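A demo should be allowed to be slow

I went to the open day at Varnero in October expecting to be sold something. The hall was full by mid-morning, and most of the crowd stood around the big arm at the front, which stacks boxes very fast. I spent my time at the back, at the tool care bench run by Phyllis Oakley.

Her robot handles hand sickles and a blue towel on a marble-patterned counter. It is not quick. Oakley told us the team has logged 4,000 tries, and that the curved blades gave them more trouble than anything straight. She said this without being asked, and I trusted her more for it.

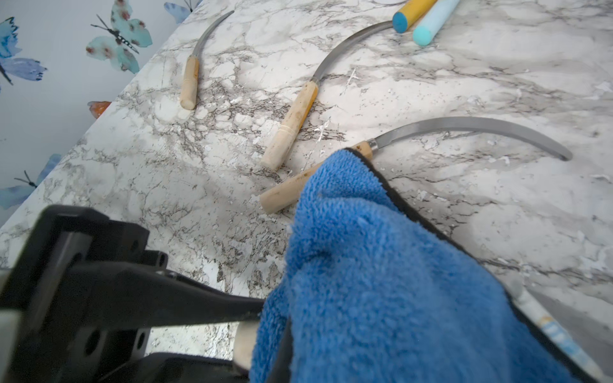 Why use sickles for a demonstration? A curved blade on a wooden handle is hard to hold steady, so the job tests both grip and pressure.

A man next to me complained that he could do the same thing himself in 9 seconds. I'm sure he could. Speed is easy to stage, though. The box stacker had the same boxes in the same places all day, and visitors came away thinking they had seen a finished product.

I would like more open days to put the difficult bench up front. Let people see a machine handle cloth and steel together, and let them stand there long enough to get bored. Anyone thinking of buying one of these should know how long a simple chore takes it.

Varnero had 330 visitors signed in when I left. I counted myself lucky to get a stool at the back. Oakley plans to bring the bench to Murkcombe next, and I intend to go.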